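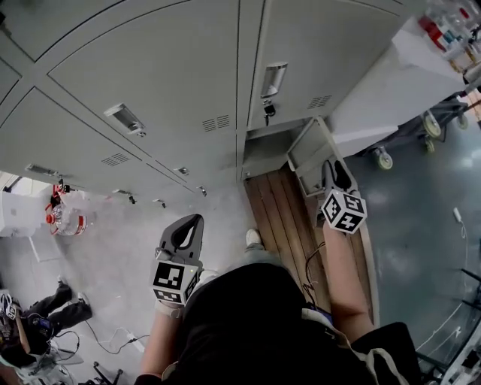

Why do people lose things in lockers they have a key for?
Mostly they put the thing in a different door from the one they remember, and then shut it, and gray doors look a lot like other gray doors.

Speaker notes, King-fai Choi, 08/12/2020. Talk title on the program is "Behind Closed Doors." I didn't pick it.

Opening. Ask for hands: who has a locker at work? Keep hands up if you could list what's in it. Wait for the hands to drop. They always drop. Mention that I had one at Kwan for years and could have named the umbrella and nothing else.

Who I am, briefly. I look after storage for the Trorport building. People hear that and picture warehouses. I mean lockers, the metal kind, with vents, and the cupboards and odd corners next to them. We hold keys or codes for 283 doors. In April we went through all of them, which is how I came to be giving a talk.

Part one, what people keep. Read the list slowly, don't rush the shoes.
Shoes, singular.
Manuals for equipment we sold.
A full set of Trasari desk dividers, still in the wrap, from the year we were all going to have desk dividers.
A birthday card signed by 23 people and never given to anyone. (Pause. If someone asks whose birthday, we don't know. The envelope was blank.)

Part two, padlocks. A hanging padlock tells you a person once cared. It doesn't tell you when. We mailed out a notice asking everyone to claim their padlock and got a very warm response from people who didn't have one. Go easy on the bolt cutter story, the Protalov people are in the second row and it was their door.

Part three, keys left in locks. My favorite subject, try to keep it under five minutes. A key in the lock is a door with a handle and an extra step. People do it so they won't lose the key, and I can't argue with the logic.

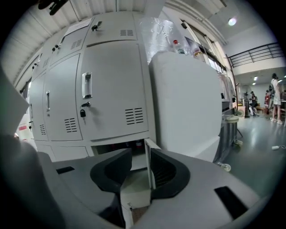

Then there's the top surface problem. Give me anything flat at chest height or above, next to a bank of lockers, and I'll give you a bottle on it by lunch. Put a sign up and the bottle goes on either side of the sign. We tried labels, we tried a weekly sweep, and what worked in the end was one shelf marked "Leave it here." It looks terrible. It's always full. The rest of the room is fine.

Low compartments. Say this plainly: whatever goes in the bottom row goes to the back, and whatever goes to the back stays. Give the bottom row to bulky things with one owner. Never to "shared supplies." If they laugh, tell them about the almost 1000 coffee stirrers.

What we do now. One name per door, on paper, taped on, with the date they got it. Doors with no name get opened after two reminders. Spare keys live in a cabinet, and the key to the cabinet lives with me, and yes, I have lost it once.

Questions. Someone will ask about digital locks. Say the batteries run out and move on. Stop at 1045 sharp, coffee is in the hall and they'll leave anyway.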